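Speaker notes - "What do we do with all that concrete?"
Lunchtime talk, 7th February, 20 min plus questions. Print two copies, one for Ayantu.

START. Thanks for coming, thanks Ayantu Gebretsadik for the room and for swapping slots. Phone on silent (mine too). Don't read the title out, they can see it.

Open with the question. Who walked across the plaza to get here? Hands up. Who stopped on it? Wait. Let the silence do its job, don't fill it.

Then: that's the talk really. 550 people come and go across Jornard Court on a normal workday and hardly any of them stop. It's the biggest outdoor room we've got and we use it as a hallway.

Quick bit of history, keep it quick. Plaza was laid when the Jornard buildings went up. Idea was markets, concerts, a skating rink one winter. Rink lasted the one winter. Arnulfo has a great story about the drain cover, ask him after, NOT during.

Next slide. Give them a few seconds to look.

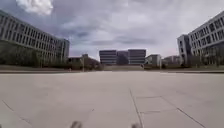

Grounds & Open Space Team, Tekin Property Services

OK so. Pale slabs, joints, sky. Everyone's seen it but people don't look at it, they look at the door they're heading for. Point out the joint lines, how they pull your eye off toward the far end. All the green is over there, at the edges. Trees and shrubs tight along the foot of the building on the left, strip of green past the end of the paving. Nothing growing in the middle. Nowhere to sit in the middle either.

Say it plainly: I like this place. Not here to bag the architects. It's level, it's open, you can push a pram across it or a loaded trolley. Lots of courts can't say that.

THREE COMPLAINTS - from the March survey, 400 replies, better than we expected
- glare. Pale concrete, bright day, no shade out in the open. People walk with their heads down
- wind. Comes straight up between the buildings. Somebody wrote "lost a salad" and left it at that. (pause for laugh, move on if no laugh)
- nowhere to sit. By a mile the biggest one. Staff eat at their desks, or on the kerb if the weather's decent

Read out one comment in full, the one about the grandmother waiting for her lift. It's on the yellow card. Do not paraphrase, it's better in her words.

THE SLABS. Slow down for this, it's my favourite part and I always rush it. Slabs are the unit. Whatever we put out there should sit inside a slab, not straddle a joint. Reason is movement. Concrete shifts with heat, joints take up the shift, and if you bolt a planter accross a joint you get either a cracked planter or a chewed edge. We did exactly this outside the loading bay and Osamu Yokoyama is still cross about it. Fair enough.

Also the sealant. Look at the joints on your way out. Weeds get in, grit gets in, heels get in. Full re-seal is quoted at 1266 metres of joint. Say the number slowly. Somebody always asks if that's for the whole site, no, just the plaza.

Marks on the surface: people ask why we don't just pressure wash the lot. We could. Too hard and too often takes the face off the concrete and then it holds dirt worse than before. Better a gentle wash twice a year and live with some scuffs. It's an outdoor floor. It'll have scuffs.

WHAT WE'RE PROPOSING. Next slide (the plan, not the sketch, the sketch has the old bench layout, skip it!!)

1. Movable seats first. Pekell stacking benches on loan for the season. Put them out, see where people drag them. Leave them where people drag them.
2. Planters, big ones, one per slab, grouped nearer the buildings so the wind's already been slowed a bit. Native grasses, tough stuff. No roses. I know somebody wants roses.
3. Shade last. Most expensive and the footings are a headache, there's services under there and the drawings don't agree with each other. Sihan Dai is chasing up the drawings.

What we're NOT proposing: a fountain. Cover this now or it'll be the first question.

Money slide. Keep it short, finance are in the room. Benches nothing this year, loan. Planters are the main spend. Re-seal is coming anyway, comes out of maintenence, so it shouldn't be hung on this project. Say that twice if Doğukan Coşkun is sitting there. He knows, but he likes hearing it.

Fire lane. Must mention. Full width of the lane stays clear on the east side, no benches, no coffee cart, no "just for the afternoon". The Plavora event crew need telling again as well.

If running late drop the bit about lighting. If running early do the lighting, it's on the back of this page: low level, warm, along the planting edge, no more poles.

Ask of the room: more than 563 people have a pass for these buildings, I need ten of them to eat lunch outside for two weeks and fill in a card. Sheet's by the door. Pen's on a string because the last one walked.

QUESTIONS
Likely ones - snow clearing (benches stack, go in the shed), smokers (same place as now, no change), bikes (see Arnulfo Guzmán), dogs (yes, leashed), who waters the planters (us, contract's being varied).

Finish on the yellow card lady's last line if there's time. Otherwise just thanks, and the sandwiches are at the back, the veggie ones are on the left-hand tray.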